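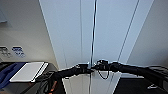 One reader wrote in to ask whether the old newspaper trick for car windows still works, or whether the ink just ends up all over the door trim. It works! Keep it off pale trim though, and read on, because I've been going flat out on this stuff all summer.

## Glass, inside and out

Do the inside last, with the windows down a few centimetres so you get that greasy strip along the top edge. I mix one part white vinegar to 4 parts water in an old spray bottle and put it on the cloth, never straight on the windscreen (it runs down into the dash vents and you'll be chasing drips for ages). Wipe side to side on the inside and up and down on the outside. Any streak left over tells you which side it's on -- brilliant.
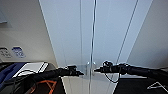

## Rubber seals

Door seals get forgotten until they squeak. Wash with plain soapy water, dry properly, then a thin smear of silicone grease. I've had the same little tub of Stosta since December and I've hardly made a dent in it. Run your finger into the corners too, where the grit collects.

## Boot and mats

- Pull the mats right out and beat them over the fence before you even think about the vacuum.
- Bicarb on the carpet overnight, vacuum in the morning. Love this one.
- Dog hair comes up with a damp rubber glove, dragged in one direction.

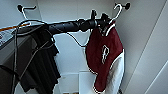 - Check under the spare while you're in there. I found a 10 mm socket and nearly 37 dollars in coins.

## Wheels

Do them first, in the shade, with their own bucket. Brake dust is gritty and you don't want it near the paint. An old paintbrush with the bristles cut short gets round the wheel nuts beautifully.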